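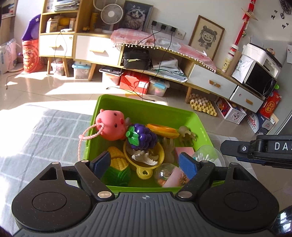
What does a community discussion circle need before its first meeting?
A host, a space with seats that can be moved, and a short text or question that everyone gets at the same time.

Unit 2: Planning the neighborhood circle

Reading for this unit: the Arnside case, pages handed out in April. Bring your marked copy.

Background
The Arnside circle met in a branch library and later in a park shelter. Its organizers mailed 642 invitations for the first season. They kept the topic narrow: how people on the same block handle disagreement. Later seasons covered chores, money in families, and aging parents.

Terms
Host: opens and closes the meeting, watches the clock, does not argue a position.
Prompt: the poem, news item or question read aloud at the start.
Round: one turn for each person who wants it. Passing is allowed.
Open floor: discussion without a set order, after the first round.

Choosing a prompt
Keep it under 300 words. Read it aloud twice, with two different readers if possible. Avoid texts that need a long introduction. If people in the group speak different first languages, print the translation on the same sheet as the original.

Ground rules
Groups should write their own, but most lists include these: speak from your own experience, let the other person finish, ask before repeating a story outside the group. The Harance handout adds a rule on phones. We will compare the two lists in section.

Children at meetings
Decide early whether children sit in the circle or have their own table. Mixed-age rounds work better when they are short. Put the choice on the invitation so parents can plan.

Assignment
Draft a one-page plan for a single meeting in a place you know. Include the prompt, the seating, the ground rules and a closing question. Plans are due at 5 p.m. on the last day of the unit.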